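Landscape Construction, Part B
Handout 7: Large paved areas — slabs, joints and edges
Prepared by Salma Badawi, for the Cleltville field day in August

Please read these notes before we meet. The field day begins at 9 in the morning and you will need flat shoes, a long tape and a pencil. Paper copies are in room 127.

1. Why we study an open plaza

Students often think that a big paved surface is simple to design because it has so few parts. I believed this also when I was a student. But when there is little to look at, each line is important, and a small mistake in a joint can be noticed from a long distance.

2. Joints

Concrete changes its size a little with the temperature and with drying. If we give it no place to move, it will make its own place, and this is a crack. So we divide the surface into panels. On a plaza of large slabs you will find long joints, which the eye follows to the distance, and crosswise joints, which are often fainter. Together they make the grid.

When you draw a grid, decide first where the long lines will go. Lines which run towards an entrance or a stair help people to walk in that direction. Then check the panel shape. A panel close to a square is safer than a long narrow one.

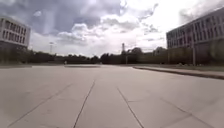 Elsie Tamihana read the draft of this handout and wrote that I should be more strict about edges. In her opinion most students spend all their time on the grid and then draw the kerb as a single line, as if it had no height and no thickness. She would like to see every kerb in section, at a scale which can be measured, before anybody is allowed to choose a paving colour.

I agree with her, and for this reason section 3 is longer than last year.

3. Edges and kerbs

A raised kerb does several jobs at the same time. It holds the paving in its place, it keeps soil and grass from coming over the slabs, and it shows people where one area stops. In light concrete the top usually looks pale and the vertical face darker, so even a low kerb can be read from far away.

Look at what is on the other side. It may be grass, or it may be a second paving, for example small pavers in a warmer colour. The two sides do not need to have the same level. In your drawing write both levels, always. 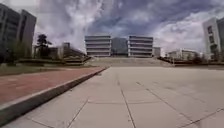
A kerb must also end somewhere, and the end is the difficult part. If it meets a flight of steps, draw this corner separately. Ask where the water goes, and ask if a person who walks beside the kerb will arrive at the steps or at a wall.

4. Steps

Wide, shallow steps are comfortable for a crowd but they can be hard to see from the top when treads and plaza have nearly the same grey. Note the depth of one tread and the height of one riser, and measure them in two places. A ramp or another level way must be shown on the same plan — I will not accept it on a separate sheet.

5. Your task

Draw one plan and two sections. One section goes through a kerb, the other through the steps. Write a short text, 408 words at the most, about how the joints meet the edges. Leave the planting out this time.

For the next handout we will compare unit paving and cast slabs, so please keep your measurements.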